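## Progress report, second half of term (February)

Status first because the summary is due Monday. We have 928 recorded attempts in total, all on the desktop disassembly / reassembly task. Not all usable, see further down. Project name is still Kernitz until somebody comes up with something better.

### What we're collecting

Teleoperated runs on an open desktop PC. Two arms, one operator. Subtasks so far:

- memory out, memory in
- CPU placement into the socket
- drive caddy pull
- cable unplug (power side only)

Each run is one subtask, start pose to end pose, no cuts. We tried recording the whole teardown in one go and gave up, way too long and one slip ruins everything before it.

The case lies on its side with the panel off, and the printed fixture plate stays to its left so parts always get put down in the same area. Plate is version three. The first two had holders that were too low and the fingers hit the table.

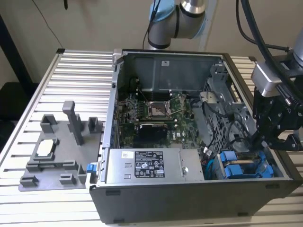 *Report and teleop notes: Annelies Pichler, Cultgate group*

Drive side is the hard side. Cables run across the cage and they never lie the same way twice, so the policy sees a differnt picture every run. Good for variety, bad for the operator. Caddy pull takes the longest of all the subtasks.

The socket one is the opposite. Retention bracket open, lever up, everything stays put – but the tolerance is tiny and you can't feel anything through the controllers. We slow the arm down for the last bit now.

### Throwing things out

108 runs dropped. Reasons, in the order they hurt:

- camera timestamps drifted from the joint log (fixed, restart the logger between sessions)
- operator regrasped more than twice
- wrong label, e.g. memory run saved as CPU run

The labels were plain sloppiness. There's a dropdown now instead of typing it in.

### First training try

Trained on memory removal only, 34 test trials, 16 ok. Most failures come from the approach, gripper arrives a bit rotated and then pushes on the module instead of closing on it. More runs with odd starting angles should help, we have almost none of those.

### Next

Collect more caddy pulls. Move the case a little between runs, so far it's always been in the same spot and I think the model just memorized it. Ask Brarkstead lab if we can borrow thier second case for testing – needs a different board layout or it's pointless. Write up the fixture dimensions properly, right now they're only in the CAD file.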